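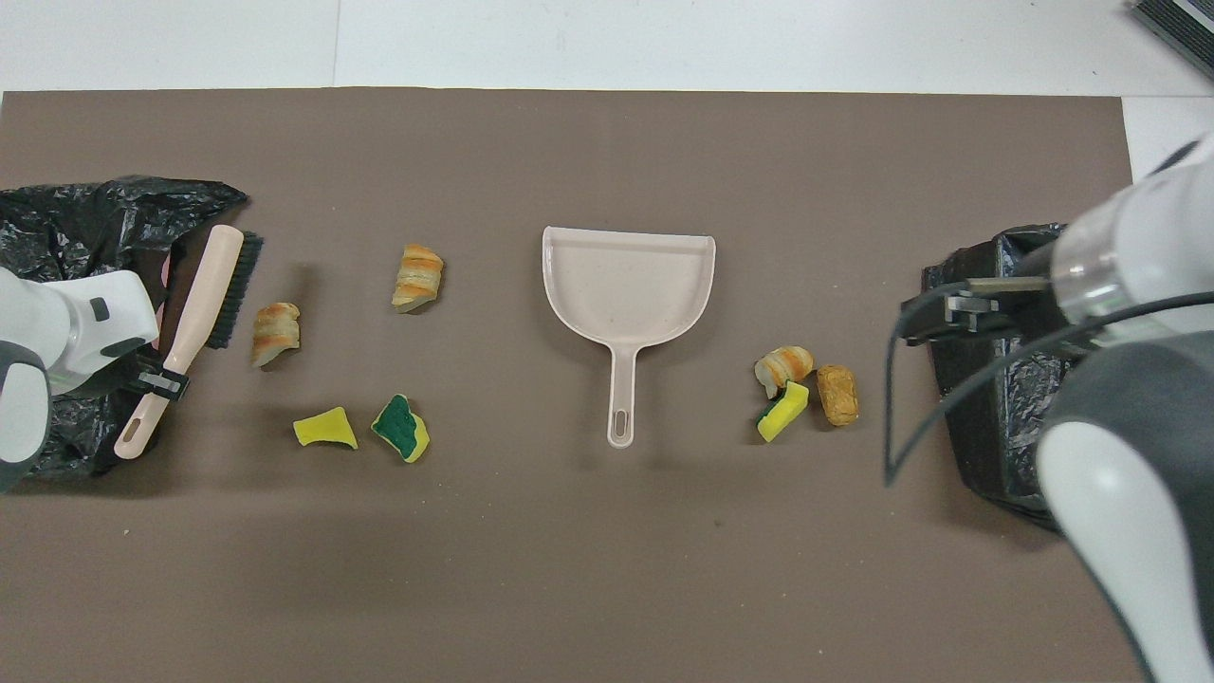 *Figure 6-1. Sweep-up station: brush in one gripper, dustpan on the mat, bread and sponge pieces to be collected.*

## 6.2 Running the sweep-up chore

The Privar two-arm station can run the sweep-up chore unattended only on a flat mat with dry, solid debris. It is slower than a person with the same tools. Treat it as an evaluation chore — it does not replace a cleaning schedule.

1. Lay the brown mat flat and press down any raised corners.
2. Line the waste containers with black bags. Fold each bag over the rim.
3. Scatter the debris. Bread, pastry and sponge pieces are suitable.
4. Place the brush and dustpan within reach of the arms, handles clear of the debris.
5. Stand outside the marked floor line and select **Chores > Sweep-up**.
6. Confirm the grip on each tool when prompted.

**CAUTION:** Do not reach over the mat while either arm is powered. Use the stop button first. 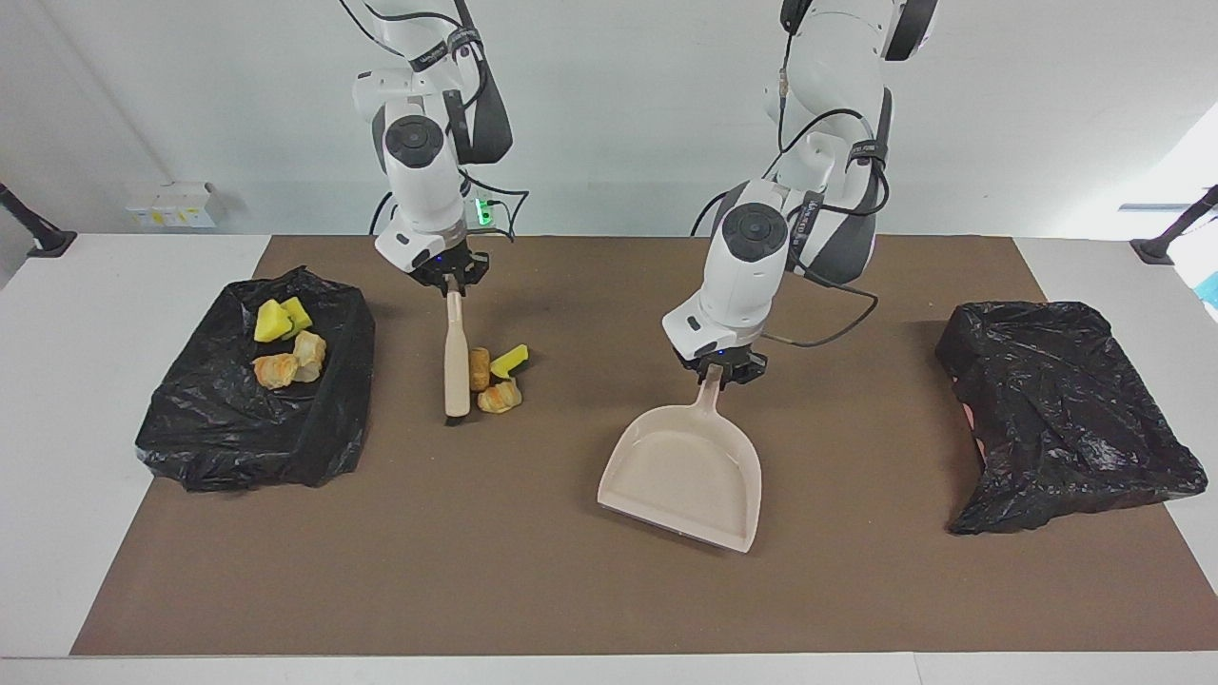 7. Let the cycle finish. The default limit is 10 minutes, after which both arms hold position.
8. Press **Release** and take the tools by their handles.
9. Log the result as *complete*, *partial* or *stopped*. Any piece left on the mat counts as partial.

**Note:** Light pieces may roll off the dustpan lip during the lift. The software retries 3 times per piece, then moves on. Do not raise the retry limit; the brush tends to push the piece farther away.

**Note:** Crumbs are not tracked. In the Brarnach trial, some 2,128 cycles were logged with whole pieces only. Wipe the mat by hand between runs.

Replace the brush after 1,000 cycles or when the bristles splay. For liquids, powders or glass, use manual cleanup. Grip settings for other handles are in section 6.4.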